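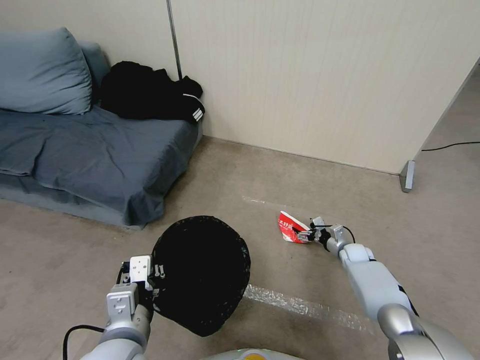 By Fumiko Kuroda

How to clear out a house in one weekend (if you must)

I don't trust decluttering systems. I paid for the Dillari course, all 169 pages of it, and what I got was a color chart and a lot of talk about gratitude. My drawers stayed full. What follows is the method I used on a 2000-square-foot rental in Stustudby, minus the parts that wasted my time.

1. Skip the shopping. Every guide starts by telling you to buy matching bins. You don't know what you're keeping yet, so you can't know what size bin you need. Trash bags and a marker will do.

2. Start with wrappers and packaging. It takes no thought, and you get your floor back. Look under the sofa cover and behind the cushions.

3. Put all the clothes on the bed. I thought this one was a gimmick. I still half think so, but it does force you to finish before you can sleep.

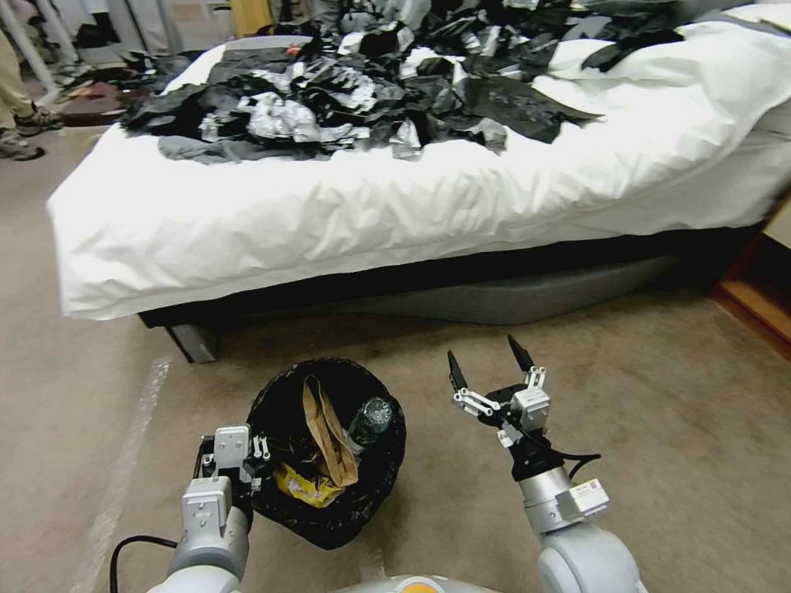
Clothes on the bed, mostly black and gray.

4. Make two piles — wear and don't wear. The "maybe" pile is how people end up renting storage. Kastberg quoted me $733 for a year of it, before the lock and the insurance.

5. Get the bags out of the house the same day. Call the thrift store first and ask what they take. Ours turned away pillows and anything with a broken zipper.

6. Leave paper for another weekend. I scanned 2312 pages with the Okafor app and have opened maybe four of them. Keep tax papers, deeds and medical records, and shred the rest.

Will it stay clear? Mine lasted until April. The people selling these plans say a tidy house keeps itself tidy, and I'd like to see one. I now do the bedroom twice a year and leave the garage alone.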